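Quiroga Tabletop Cabinet Kit, Dark Stain
Pitstead Small Furniture / Kits / Cabinets

In stock. Ships from our Wendetti workshop.

The Quiroga started out as a box for watch parts. Princess Castillo drew the first one for her own bench, used it for a year, and kept getting asked where she bought it. So we cleaned up the drawings, swapped two fiddly joints for easier ones, and now it's the kit we most enjoy packing. If you've built a birdhouse or a bookshelf you can build this, and if you haven't, it's a really good first project!

It goes together with glue and dowels. No nails, no screws in the carcass, and the only metal is in the hinges and the catch. Every panel comes cut, drilled and sanded, and we mark the inside faces lightly in pencil so you don't glue a side on backward (I have done this, twice, and once was on a gift).

What comes in the carton
Side panels, top, base and back, cut and drilled
Door panel with hinge recesses already routed
Brass hinges, 1 pair, with screws
Ball catch
Beech dowels, 19, including 3 spares
One shelf and its pins
Sanding pad, fine
Printed instructions, one large folded sheet
Stain sample card

What you'll need at home
Wood glue, a couple of bar clamps or some strong rubber bands, a small screwdriver, a damp rag, stain and a topcoat. We don't put stain in the carton because it can't travel with some carriers, but any of the Truvov oil stains will get you the dark finish and we sell those separately in small cans.

About the wood
We use alder for the panels. It's light to carry, it machines beautifully, and it drinks stain very evenly as long as you sand with the grain. Alder can go blotchy if you rush it, so please wipe on a coat of conditioner first and give it the full wait on the can. I like two thin coats of stain over one heavy one. The second coat is where the color really shows up – it goes from tea to coffee in front of you, and it's my favorite ten minutes of the whole build.

The top is left flat on purpose. Princess's early version had a raised lip to keep screws from rolling off, and it looked handsome, but you couldn't set a lamp on it or stack a second cabinet. If you want the lip, the old drawing is on the back of the instruction sheet and you can make it from any scrap strip.

Building it
Dry fit everything before you open the glue. Dowels should push in with your thumb. If one sticks, roll it once or twice on the sanding pad. Glue the base and sides, check for square by measuring corner to corner, then add the back. The top goes on last. Leave it clamped overnight and hang the door the next day, when nothing can shift on you.

Stain the door off its hinges, and do the inside of the cabinet too, even though it's a pain to reach into the corners. A foam brush cut down to half its width gets in there nicely.

Small update for this batch
The catch now sits a little lower, which gives a softer close. Pitstead has sent out 1,084 of these kits so far, and we planned on 1,000 for the entire run, so there is a fresh stack of alder acclimating in the back and the price stays the same.

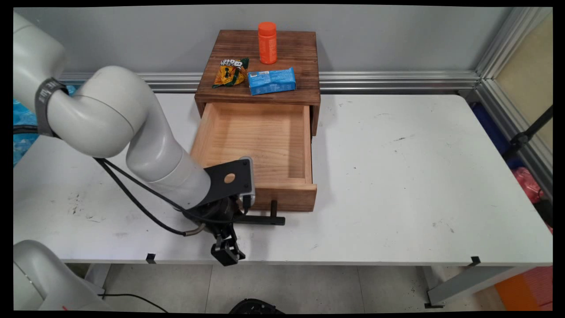 Small cabinet with a flat top and a dark-stained finish.

Questions we get
Can I paint it? Sure. Skip the conditioner and use a primer.

Will it hang on a wall? It's meant for a table or a shelf, and the back panel isn't thick enough to carry hanging hardware.

Do you sell it finished? Pacita Quiambao finishes a few each August and they go up on this page when they're ready. She rubs out the last coat with wax, and they feel wonderful.

Can I get spare parts? Yes, dowels, hinges, pins and single panels – just send us the kit number from the carton label.

Page updated 2020-01-30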